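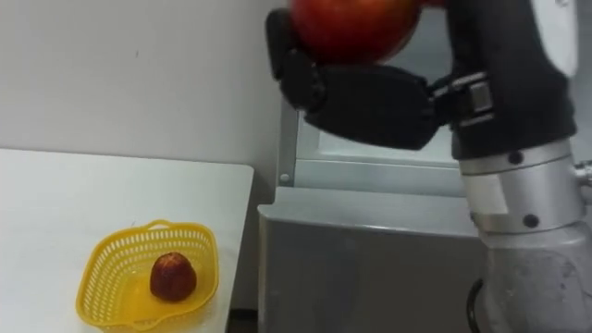 A red apple with small pale speckles on the skin.

Keeping Apples Over the Winter: Your Questions

2023-11-18
By the Jiserel Orchard Shop

Every fall we receive many letters with the same questions about storage. We collected them on this page. The answers come from our own cellar in Tulbridge, where we keep 412 crates each winter, so in a different climate you may need to change some things.

Which apples can be stored for a long time?
Late apples with thick skin. The early summer kinds become soft in two or three weeks and it is better to cook them. If you do not know the name of your tree, look at when the fruit is ready. An apple which is picked in the second half of October is usually a good keeper.

Do small pale dots on the skin mean a disease?
Normally no. These are the pores of the apple and many kinds have them. You should worry when a spot is brown, sunken or soft under the finger. Such an apple must be eaten first, or cut up for sauce.

Should I wash the apples before I store them?
Please don't. The skin has a thin natural wax and washing takes a part of it away. Wash each apple on the day when you eat it. If there is mud on it, wipe it with a dry cloth.

What temperature is best?
Between 32 and 40 degrees Fahrenheit. Most house basements today are too warm for this, especially near the furnace. An unheated garage can be good, but in a hard frost you have to cover the crates with blankets. Frozen apples become brown inside and they cannot be saved.

Do I have to wrap every apple in paper?
It helps, but it is a lot of work. We wrap only the best ones, which we want to have in March. The others lie in one layer with the stems up and do not touch each other. Newspaper is fine for wrapping. Glossy magazine paper is not.

Can I keep apples and potatoes in the same room?
We would not do it. Apples give off a gas which makes other fruits and vegetables ripen faster, and the apples can also take the smell of the potatoes. If you have only one room, put them at opposite ends and open the window a little on mild days.

How often should I check the crates?
Once a week until the end of December, later every ten days. Take out everything that smells of cider or feels soft. Do not press hard with the thumb, you will make a bruise and that apple will be the next one to rot.

My apples are wrinkled but not rotten. What happened?
The air is too dry. Put a bucket of water in the room, or keep the apples in plastic bags with a few small holes. Wrinkled apples are still sweet and very good for baking.

Do you sell storage crates?
Yes. The Rankin crate is sold in a set of 6 and the set costs 79 dollars. The crates stand on top of each other and there is a gap for air between them. We do not mail them. You can pick them up at our shop on Cedov Road.

May I bring my own apples to your cellar?
This year we have no more space. At the moment 241 families rent a shelf from us and there is a waiting list. Write your name on it in the shop, next to the scale.

Related pages
When to pick late apples
Apple butter without sugar
How to keep mice out of a cellar
Pears: why they need a different treatment
Shop hours in winter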